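Is a 3,000 hour bulb rating worth anything in a kitchen pendant?

Posted in Home > Lighting

I have two Nikov pendants over a round kitchen table. The box says 3,000 hours per bulb. I wrote the dates on a strip of tape and worked out that the last one died at 1,342. The store says that's "within normal variation," which sounds like something you say to get a person off the phone. Is the rating made up, or is my wiring bad?
Tsegereda Tufa

3 replies

ustside_mark
I wouldn't call it made up, but I wouldn't plan around it either. The rating is usually an average from a test bench with steady power and open air. Your pendant probably has a closed shade, and heat shortens the life of most bulbs. Look inside for a maximum wattage sticker. If you're over it, there's your answer. If you're under it, try one bulb with the shade off for a month and see if it outlasts the other. I'd also want to know how you counted hours from dates — did you guess at the evenings?

A table under a pendant doesn't need much light anyway. A pale top like a white one throws plenty of it back up.
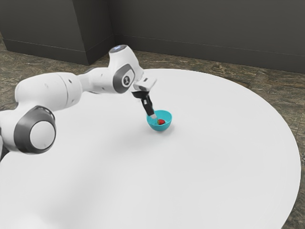
yilma44
Just buy LED. Mine are fine.

Old Minine Road
"Buy LED" isn't much of an answer. Cheap LEDs in closed shades quit early too, and their boxes promise even more. Before spending money, turn off the breaker and check for a loose wire or a scorched socket. If both pendants eat bulbs, get an electrician to measure the voltage. And keep the receipt, whatever the store says about variation.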